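This site uses cookies to improve your experience. By continuing to browse you accept our cookie policy. Accept | Manage settings

3.2 Packaging sample and sorting

Household packaging was collected at the Grandden and Dritham transfer points in October. The full sample held 2,743 items, of which 540 were personal care packs. Items were sorted by main material, then by closure type, and weighed to the nearest gram after any remaining contents were removed.

Tubes and outer boxes were recorded as separate units even when they carried the same brand name. Earlier work on the Veres district counted the two together, which raises the apparent share of mixed-material waste. Roughly 50 tubes could not be assigned to a polymer class by hand and were set aside for infrared testing. Printed area was scored on a scale from 1 to 8, with higher values for packs whose surface was mostly covered in ink. Figure 4 gives a tube and a box of the kinds treated as separate units.

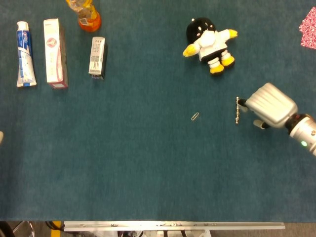

Figure 4. Toothpaste tube with white flip cap and, to its right, a toothpaste box with pink and red printing.

3.3 Moisture correction

Paperboard weights were corrected to a common moisture level using the Povano drying table. No correction was applied to plastic items.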